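Ticket 1120 – Gray floor tiles, dull film that comes back after mopping
Category: Floors / tile and grout
Status: Open, then Resolved, then Reopened, now Resolved
Opened by: Catriona Jardine
Assigned to: Moffat, Tillari floor care desk

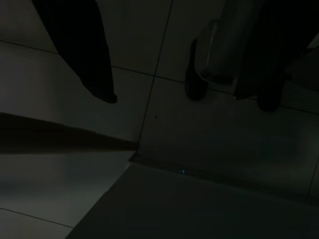
The tile is a light gray and it was bought as a light gray. For the last few weeks it has looked darker than it should and it has a film on it. I mop, it looks fine for an hour or so, and by evening the film is back. Footprints show. The grout lines don't seem as bad as the tile itself.

What I have tried so far:
Mopped with Trukano floor cleaner, one capful to a bucket, same as always.
Mopped again with two capfuls. Worse.
Mopped with plain warm water. A little better near the door, no change in the rest.
Dry microfiber. Picks up a small amount of gray dust.

House is from 1938. Floor is not. The tile went down six years ago over new backer board. Tile is Armont, the matte one, 50 square feet left over in boxes in the garage if you need a number off the label. No wax, no polish ever, and as far as I know no sealer on the tile. The grout was sealed once by the installer.

Please don't send me the article about vinegar. I read it and the tile maker says no acid on this line.

– C. Jardine

Reply, Moffat, 9:40 am

Thanks for the detail. Two capfuls making it worse points to cleaner left behind on the surface. Matte tile holds on to it more than a glossy one does. Before we go further, please do the following and write back:

Pick one tile that gets walked on. Wet it with hot water only and let it stand five minutes.
Scrub with a white nylon pad. Not the green kind.
Wipe up with a white cloth and look at the cloth.
Rinse twice with clean water and dry with a towel.
Leave it until the next day and compare it with the tile next to it.

Also, is your water hard, and are you using the same bucket for wash and rinse?

Reply, Catriona Jardine, 6:15 pm

Did the tile by the pantry. The cloth came up gray and slightly slippery between the fingers. I'll look at the tile tomorrow.

Water is hard, yes. We have a softener but it ran out of salt at some point and I only filled it last month. One bucket. I have never rinsed after the Trukano because the bottle says no rinse.

Update, Catriona Jardine, 7:05 am

The pantry tile is clearly lighter than the ones around it. My husband saw it without being told. So that is the problem, or most of it. Do I really need to do the whole floor with a hand pad?

Reply, Moffat, 10:20 am

No. A floor scrubber with a white pad will do it, or a stiff deck brush on a pole. Work in small sections:

Hot water with a neutral stripper made for residue, mixed at the weakest strength on the label.
Let it stand, but don't let it dry.
Scrub, then pick up the dirty water with a wet vac. A mop just moves it to the next section.
Rinse with clean water and vac again.
Second rinse. Change the water when it goes cloudy.

The no-rinse wording on most bottles assumes the right dose and soft water. With hard water and no softener salt you would get a film either way.

Status changed to Resolved by Moffat

Reopened by Catriona Jardine, April

Did the whole kitchen over two evenings. Borrowed a wet vac. The water that came up the first night was the color of dishwater and I changed it more times than I wanted to. Most of the floor is back to the gray I remember.

Reopening for one thing. There's a strip in front of the sink that still looks dull in daylight. Under the ceiling light I can't tell it from the rest, the kitchen is dim in the evening anyway and everything looks a flat gray. I scrubbed that strip twice. It feels clean, no slip to it.

Reply, Moffat, 11:50 am

If it feels clean, it may be mineral and not cleaner. Splashes in front of a sink dry on the tile over and over. Since acid is out for this line, try an alkaline paste: baking soda and water, thick, left on ten minutes under a damp cloth, white pad, rinse. It won't take off heavy scale, but it will lift the light stuff. Test in a corner first.

The other possibility is wear. People stand in that spot more than anywhere else in the house. If the paste does nothing after two tries, compare with one of your spare tiles from the garage.

Reply, Catriona Jardine, 8:30 pm

Paste took off maybe half of it. Second round a bit more. Laid a spare tile on the strip and the difference is small, I would not have noticed if I wasn't looking for it. I'm leaving it alone.

For the record, what I do now: half a capful in the bucket, a second bucket of plain water, towel dry by the sink. Softener is set to 3000 and I check the salt when I change the furnace filter.

You can close this.

Status changed to Resolved by Moffat
Note added: dose and rinse, hard water. Linked to matte tile residue article.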